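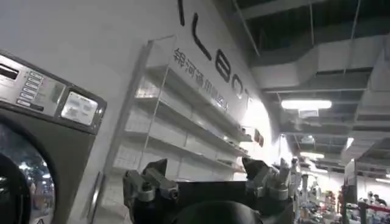 Llevo catorce meses escuchando la misma frase en todas las sobremesas: «yo, el día que un robot me ponga la lavadora, lo compro sin mirar el precio». La dice mi hermana, la dicen los del trabajo, la dije yo misma en Navidad con dos copas de más. Pues bien, ya hay quien te cobra por eso. Se llama Drolum, es un servicio por suscripción, y después de leerme el contrato entero (sí, entero, anexos incluidos) y de pasarme por una tienda a ver el brazo de cerca, tengo opinión. Varias, en realidad, y no todas se llevan bien entre ellas.

Empiezo por lo que te venden. Drolum te instala en casa un brazo con pinza sobre una base móvil, con una cámara pequeña en la muñeca, y te promete que se ocupa de «la cadena completa de la ropa»: recoger, meter, elegir programa, sacar y dejar en la estantería. Nada de planchar, y doblar solo toallas y camisetas, en el plan caro. El básico sale por 521 euros de alta y luego una cuota mensual que depende de cuántas coladas quieras. Cuatro a la semana es el tope del básico. En mi casa, con dos adolescentes que consideran que una sudadera usada veinte minutos está sucia, cuatro coladas se nos van antes del viernes.

Lo primero que me llamó la atención es la pinza. Yo me imaginaba una mano, supongo que por culpa del cine. Son dos dedos grises, metálicos, con sus placas articuladas y sus tornillos a la vista, terminados en unas puntas negras. Tiene un aire de herramienta de taller, y a mí eso me gustó muchísimo. No hay carita sonriente, no hay ojos de pantalla, no hay una voz que te dé los buenos días. Si voy a meter un cacharro en mi lavadero prefiero que tenga pinta de alicate y no de mascota. Ya sé que en esto soy minoría: mi hijo pequeño preguntó enseguida si se le podían pegar unos ojos de plástico.

Y luego está la lavadora, que es la otra mitad del asunto y de la que en los folletos se habla poquísimo. Pensad un momento en lo que es una lavadora de carga frontal para alguien que no la ha usado nunca. Una puerta redonda de cristal con su aro negro, que encima refleja las luces y los colores de lo que haya delante. Un panel plateado inclinado. Una columna de teclas pequeñitas, claras, todas iguales, cada una con una etiqueta que a mí, con mis gafas puestas, me cuesta leer. ¡Y una pantalla gris que hace brillos! Yo tardé tres días en entender la mía, y eso que venía con un manual en castellano (más o menos castellano). A una máquina le pedimos que lo entienda desde una cámara que mira torcido, pegada a la muñeca, con el fluorescente dándole de lleno.

Por eso me parece que la pregunta que nos hacemos está mal planteada. Preguntamos si el robot es bastante listo para la lavadora y casi nunca si la lavadora está hecha para que la use alguien. Quien haya intentado explicarle por teléfono a su padre cuál es la tecla del centrifugado sabe de qué hablo. Si los fabricantes pusieran botones grandes, separados, con relieve y con un contraste decente, ganaríamos todos: mi padre, yo sin gafas y el brazo de Drolum. Para eso no hacía falta esperar a la robótica, caramba.

Vuelvo al contrato, que es donde está la chicha. En el apartado de compatibilidad, Drolum admite una lista de electrodomésticos «verificados». Me pareció bien, es razonable, hasta que vi que la lista cabe en una página y que los modelos de más de unos años se quedan fuera casi todos. Si el tuyo no aparece, te ofrecen dos salidas: comprar uno de la marca Vasseur, con la que tienen acuerdo, o pagar una «sesión de adaptación». La sesión consiste en que viene una persona, le enseña al brazo tu lavadora durante una mañana y se va. ¿Y si cambias de sitio el cesto? Otra sesión. ¿Y si pones una alfombra? Pregunté por la alfombra y me contestaron, muy amables, que dependía del grosor.

Lo de la adaptación me dejó pensando, porque es el punto en que el producto deja de ser un producto y empieza a ser otra cosa. Cuando compro una batidora, la batidora no necesita conocer mi cocina. El brazo sí. Necesita saber dónde está la pared, dónde empieza la balda, si la balda es blanca sobre pared blanca (¡que levante la mano quien no tenga una estantería blanca sobre una pared blanca!). Una tienda se puede ordenar, las baldas se dejan vacías y así cualquiera. En mi lavadero hay un tendedero plegado, dos bolsas dentro de otra bolsa, el transportín del gato y una garrafa que llevamos desde abril diciendo que hay que bajar. A mí eso me parece una casa normal.

La gente de Drolum dice que para eso precisamente recogen datos: cuantas más casas vea el sistema, mejor se manejará en la siguiente. Y les creo, fijaos. No soy de las que ven una conspiración en cada enchufe. Pero entonces quiero que me lo digan en la primera página y no en el anexo tercero, donde se explica que las imágenes de la cámara de la muñeca «podrán conservarse con fines de mejora». ¿Cuánto tiempo? No pone. ¿Puedo pedir que las borren? Sí, por escrito, a una dirección postal de Rumirport. Por escrito y por correo, en una empresa de robots. Me estuve riendo un buen rato en la cocina.

Y si mis sábanas sirven para que el cacharro funcione mejor en casa de otro, a lo mejor la cuota me la tendrían que rebajar, ¿no? Lo digo medio en broma. Bueno, un tercio en broma.

Ahora viene la parte en la que me llevo la contraria. Tengo una vecina de rellano en Plumolville con artrosis en las dos manos. Agacharse delante del tambor, tirar de una sábana mojada enrollada sobre sí misma, sostener el peso mientras la sacas… a ella eso le cuesta una tarde de dolor. Ella hizo la prueba de un mes, la que viene con descuento. Me contó que el brazo es lento, lentísimo, que una colada que cualquiera saca en dos minutos a él le lleva unos 27, y que los calcetines los va cogiendo de uno en uno como quien recoge aceitunas. Le daba exactamente igual. Lo ponía en marcha y se iba a ver su serie. «Si tarda, que tarde, a mí no me duele», me dijo. Y ahí se me cayeron bastantes de los chistes que traía preparados.

Porque la lentitud solo es un defecto si te quedas mirando. A mí me pone nerviosa ver la pinza abierta delante de una puerta, corrigiendo un poquito a la izquierda, otro poquito arriba, volviendo atrás. Me entran ganas de apartarla y hacerlo yo. Pero también me pasa con la gente que aparca en veinte maniobras, y al final aparcan.

Lo que sí le reprocho a Drolum, y mucho, es a quién le habla en su publicidad. Toda la campaña va de «recuperar tu tiempo», con parejas jóvenes que salen a correr mientras en casa se hace la colada sola. A esas parejas el básico no les va a compensar nunca: son rápidas, tienen las rodillas enteras y ponen una lavadora entre dos correos. La persona a la que esto le cambia la semana es mi vecina, y mi vecina no sale en ningún anuncio. Tampoco hay una tarifa pensada para ella, ni teléfono de atención con alguien al otro lado por las tardes, ni un botón de parada que pueda apretar sin hacer fuerza. El que trae es duro como una piedra. ¡Para unas manos con artrosis! Eso tiene arreglo fácil y lo tendrían que haber visto el primer día.

También me habría gustado encontrar en alguna parte una cifra clara de fallos. Cuántas veces se queda una prenda enganchada en la goma, cuántas veces elige mal el programa, cuántas avisa y cuántas no. Lo pedí por el formulario de la web y me mandaron un vídeo con música. Un jersey de lana a sesenta grados no se arregla con música, y en el contrato la cobertura por prenda estropeada es tan baja que no me paga ni una manga.

¿Lo recomiendo, entonces? A mis amigas les digo que no, todavía no, que se esperen a la siguiente versión y mientras tanto negocien con los hijos, que también tienen pinzas. A mi vecina le dije que sí, con dos condiciones: que no deje que le cuelen la lavadora de Vasseur si la suya sirve, y que lo de las imágenes lo pida por escrito desde el primer día. La carta se la redacté yo y la echamos al buzón el lunes. De momento sigue con el básico, que a ella sola cuatro coladas le sobran, y me ha ofrecido las que no gasta. Estoy pensándomelo, porque las sudaderas de esta semana ya ocupan medio pasillo.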